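Speaker notes – "Where does it live? Small habits for shared kitchens and offices"
Tuesday session, 40 minutes plus questions

Start (2 min)

Good morning. Say thank you to Efua Quansah for the invitation and for the coffee. Say my name slowly, people always ask again afterward.

Ask the room: who has looked for scissors this week? Wait for the hands. Do not hurry, the silence is okay.

Then tell them what I will talk about. I worked six years in the office of Grikau, and in this time we moved to another building 2 times. Each move showed me how much of our day went to looking for things which were already in the room. I am not a professional organizer. I am an office manager who got tired.

1. The scissors story

Tell it short. In the first building we had one drawer for everything. Asger Kirkegaard bought new scissors every few months, because he never found the old ones. When we packed for the move, we opened the drawer and there were all of them, under the takeout menus. (People laugh here usually. Let them laugh.)

The point: Asger is a tidy person. His own desk is very clean. The drawer belonged to everybody, so no one person had decided what it was for.

2. The list of 1,329 things

Before the second move, Naveed Rind and I wrote down every loose item in the shared rooms. It came to 1,329 items, from staplers to single chopsticks. It took us much longer than we promised to our boss.

Explain how the list looked: name of the thing, where we found it, who used it last. The third column was the interesting one. For a big part of the list we could write only a question mark.

Do not read examples from the list for more than one minute. Last time I did this too long.

3. Open containers before closed ones

This was our biggest change in the new building. We took the lids away. A box with a lid on a shelf is a good place for things you need once a year, for example the holiday lights. For things which travel around the room every day, a lid is one more step, and tired people skip steps.

We began with two sizes only. A deeper one takes the things that may lie on top of each other. A shallow one takes the things you want to see at once, like keys or the badge for the parking. Chaiwat Thammasiri wanted five sizes and labels in color. We tried it for one month in September and we went back.

Wicker is nice because it does not look like office. Plastic is easier to wash. I have no strong opinion, but in the kitchen I would take plastic. 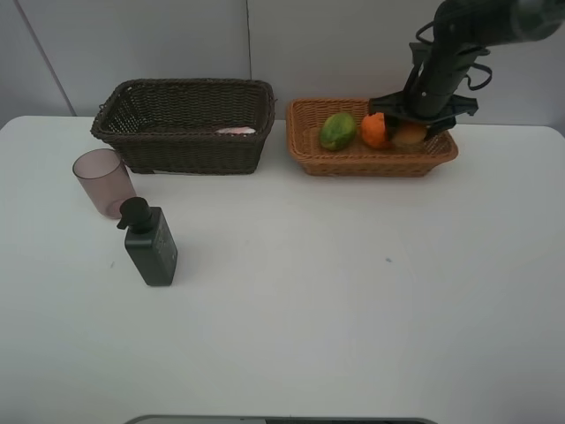

4. The rule of the half-full basket

Explain slowly, this is the part people write down.

When a container is full, people put the next thing beside it. Then a second thing goes beside the first, and after some days you have a pile with a basket in it. So we agreed to keep every open container at half or less. If it goes over, the person who notices takes out two things and brings them home to their place. Only two! Everybody has time for two things.

At Kallex, where Fuseini Eshun works now, they do it on Friday afternoon all together. He told me it works also, but people with early trains never take part. Ask if someone in the room has tried a fixed time.

5. What did not work

Be open about this part, it makes the talk better.

– The "lost things" box. It became a second drawer.
– Reminder emails from me. After the third one, my colleagues had a filter for them.
– Photos taped inside the cabinets to show how it should look. The cabinets changed and the photos did not.
– Asking the new people to look after it. They felt punished.

6. If there is time

Tell about the visit to Essien, the small print shop with the tools hanging on the wall. Skip this if the clock says more than 35 minutes.

Last words

Ask them to choose one surface, not a whole room. The table by the door is a good one. Empty it today after lunch, and put back only what somebody can explain.

Questions. Repeat each question into the microphone, the back rows cannot hear. The handout is on the chair near the exit.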